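Lemon tree in a pot dropping all its leaves since I brought it inside
Gardening > Fruit and citrus > Indoors
Asked by Plandholm – 644 views – 2 people found this useful
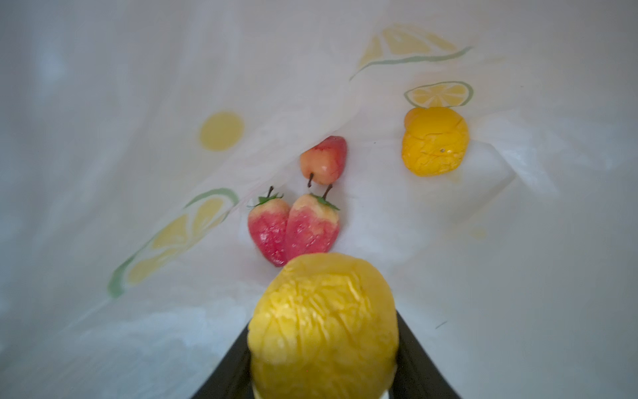 I've had a dwarf Meyer lemon for three years. It spends the summer on the back deck and comes inside before the first frost. The last two winters it did fine. This year it has lost more than half its leaves in a month, and the ones still on are yellowing from the edges in.

It's in a plastic pot, same one as last year, near a south-facing window. There's a baseboard heater under that window. I water it once a week, a full jug, and let it drain into the saucer. No bugs that I can see. It still has four green lemons on it and a few flower buds, which I find odd for a tree that looks half dead.

Should I repot it, fertilize it, or leave it alone? I'm in Alberta if that makes a difference. I paid $160 for this tree and would rather not start over.

Answer from Garcia
Marked as helpful

Don't repot it now. A citrus that's losing leaves doesn't need its roots disturbed as well.

My guess is the heater and the water together. The top of the tree sits in bright light and warm dry air, and the roots are cold and wet because the pot is standing in its own runoff. Cold roots can't take up enough water to keep up, so the tree drops leaves. It's common with citrus in winter and looks a lot worse than it is.

Move it a metre or so back from the heater but keep it in the light. Empty the saucer after every watering. Put the pot up on a couple of bits of wood so it isn't sitting on a cold floor. Then stop watering by the calendar. Push your finger in to the second knuckle and only water when it's dry down there. In January mine goes 16 or 17 days between drinks.

No fertilizer until you see new growth. I'd take off the fruit too – four lemons is a lot for a tree with half its leaves. Scratch a twig with your thumbnail. If it's green underneath, that branch is alive and will probably leaf out again by April.

Answer from Dudis

Spider mites. You won't see them without a magnifying glass. Shake a branch over white paper and look for moving specks. Rinse the whole tree in the shower, undersides of the leaves as well, and do it again every few days.

Mine looked the same and came good by June.

Comment from Plandholm

Thanks both. Did the paper test and nothing moved. The saucer was full though, and the bottom of the pot was very cold. I've moved it back and picked the lemons. Twigs are green except for two near the top. Do I cut those off now or wait?

Comment from Garcia

Wait until spring, then cut back to green wood.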